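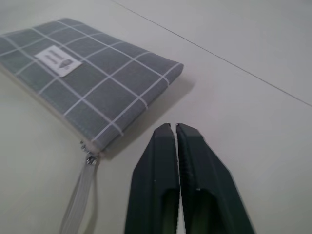 Úna Lynch told me once that she'd sold every single thing on her stall, driven home singing, and worked out at the kitchen table that she'd paid for the privilege of being there. I've never found a better way into this chapter, so thank you, Úna, and sorry for using it every year.

CHAPTER 3
What Did It Cost You to Make?

Most people who start selling things they've made can tell you what they charge. Ask them what the thing costs and they go a bit vague. They'll tell you what the fabric was, or the clay, or the jars. They might remember the postage. Then there's a pause, and they say, well, my time of course, but I don't really count that.

We're going to count that. We're going to count quite a lot of things in this chapter, and if you did your homework from Chapter 2 (the shoebox of receipts, remember the shoebox?) you'll have most of what you need right beside you. If you didn't, go and do it now. I'll wait.

I should say that I learned all this the hard way. My first business was sewn goods: pouches, pencil cases, book covers, the odd apron when somebody's aunty asked for one. I sold them at the Cusley market and then through a gift shop called Orura, and for the first couple of years I set my prices by walking past the other stalls and knocking a dollar off whatever I saw. I thought that was market research! The other stallholders were doing the same thing to me, and the whole row of us got cheaper and cheaper every month until a woman called Mrs Szulc put her prices up, sold just as much as before, and made us all look very silly.

Three kinds of cost

There are plenty of ways to sort costs and accountants enjoy arguing over them. For a one-person business I use three boxes, and they'll do you for the rest of this book.

The first box is materials. Anything that goes out the door with the customer belongs here. For a zip pouch that means outer cloth, lining, interfacing, thread, the zip, the label and whatever you wrap it in. People forget thread because it's cheap by the metre, and people forget offcuts because they're on the floor. Checked cloth is the classic trap for sewers. If you want the lines to meet up at the side seams you have to cut each piece from a particular spot, and you can't nest the pieces together the way you would with a plain. You bought the bits in between, though, so they belong in the cost of the pouch. The same goes for the clay that cracks in the kiln and the jam left in the bottom of the pot.

The second box is time. Making time is the obvious part, but I want you to put in the cutting, the pressing, the threading up, the unpicking, the taking of photos, the answering of messages from people who want to know if it comes in teal. Some of that is easy to pin to one item and some of it isn't. Don't fuss over it yet. Section 3.4 has a timesheet you can copy, and we'll use it for a full week of work.

The third box is everything else, which the proper books call overheads. Stall fees, insurance, the power bill, needles, machine servicing, the website, fuel to get to market. You'd pay most of these whether you sold a lot or nothing at all, and that's what makes them slippery. They don't feel as though they belong to any one pouch, so they end up belonging to none of them, and then they eat you.

Back to Úna's stall

Let's go through her numbers, as she's kindly said I can. Her stall fee that day was $148, because it was the big October market and they put the fee up for it. She had 15 bags to sell and she sold the lot. Divide one by the other and the stall alone cost her $9.87 a bag, before she'd bought a scrap of cloth or threaded a needle.

She was charging as if the stall cost her nothing. Her price covered the materials, and it left a little over that she'd been thinking of as profit, and the little over was less than $9.87. So every bag she handed across the table with a smile made her worse off. If she'd sold none of them she'd have been out the whole fee and still had the bags, so selling out was still better than not selling! But it was a long way from the day she thought she'd had.

Now have a think about what she might have changed. She could have charged more. She could have brought more stock, so the fee was spread over a bigger pile. She could have skipped the big market altogether and gone to the small one. Each of those has something going for it, and each has a catch, and I'd like you to jot down a catch for every one before you read on to 3.1. There's room in the margin.

The machine question

I get asked this one in every class, so I'll deal with it early. Say you spend $700 on an overlocker. Does the first thing you sew on it cost $700? Of course not. Is the machine free from then on because you've already paid for it? No again, although I behaved as if it was for years, and then mine seized up and I had no money put by for another.

What we'll do is share the price of the machine across the work it's going to do for you, a little bit on every item. You have to guess how long it'll last, and your guess will be wrong, and that's all right. A wrong guess that you wrote down can be fixed next year. Section 3.5 shows you how, with Flutell, the cushion business we'll be following through the exercises.

What you'll need for this chapter

Your receipts, sorted or not. A pencil. One product you make often, preferably a dull one. Please don't choose your showpiece, the one that took a month and won the ribbon. Ciarán Ó Riain tried it with a quilt in my evening class and was so upset by the answer that he went and stood in the car park. Pick the thing you could make with the radio on.

Put the product on the table in front of you. Write its name at the top of a clean page and rule the page into three columns for the three boxes. Then, before any sums, write down at the very bottom what you think it costs you to make, and fold the page up so you can't see it. We'll unfold it at the end of 3.6.

3.1 Filling the first box

Start with the biggest material and find the receipt for it.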